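Home | Standards | Opinion | Events | Members | Contact

This site uses cookies to remember your settings. By continuing to browse, you accept their use.

Say What Counts Before the Arm Moves

A success rate is the figure most often quoted for a robot arm and the one least often explained. When a supplier reports 1,000 trials of a pick-and-place task, the buyer is entitled to know what each trial began with, what ended it, and who decided the result. At present, few reports supply all of this.

The Kelovley Guidance, now open for comment until July, would require a written task sheet before testing begins. This institute supports the requirement and believes it should apply to simple tasks as well as difficult ones. 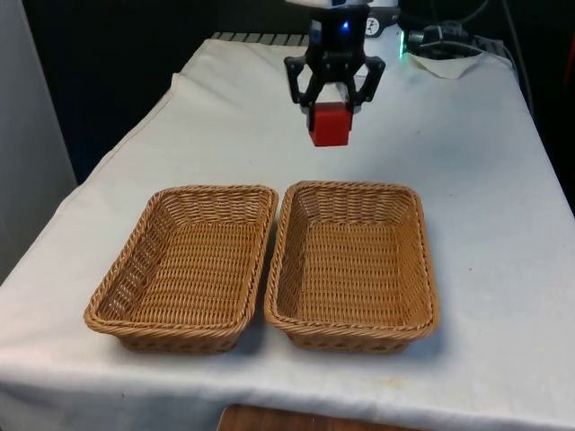
A red cube held in the gripper over two wicker baskets.

Consider a task with one cube and two baskets. If the instruction says only "put the cube in the basket," either basket may be claimed as correct. One laboratory will accept both. Another will accept only the right-hand one and record the rest as failures. Their published rates cannot be compared, although the equipment may be the same.

The draft asks for four entries on the sheet: the starting position, the target, the time limit, and the condition under which a person may step in. Kinari and Crabtree have both objected that this places a burden on small teams. We do not find the objection persuasive. A sheet of this kind takes less time to complete than a single disputed result takes to settle.

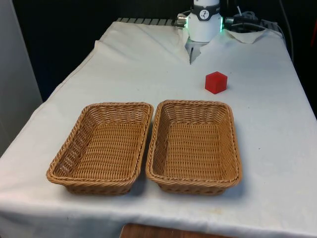

By Nigel Fairclough
Opinion | 7 Mar 2024

The starting position deserves particular care. A cube on the cloth behind the baskets is a different test from a cube in front of them, and a wrinkled cloth is a different surface from a bare tabletop. Neither condition is wrong. Each should be written down, and it should be restored before every trial or its variation stated in advance.

The draft is weaker on the matter of judging. It permits the operator to score the trial. At the Zandbridge workshop, six members argued for a second reader working from recordings, and the institute shares that view. Where the two readers disagree, the report should give both scores.

We also ask that discarded trials be listed with the reason for each. Comments on the draft should cite the clause number and propose replacement wording.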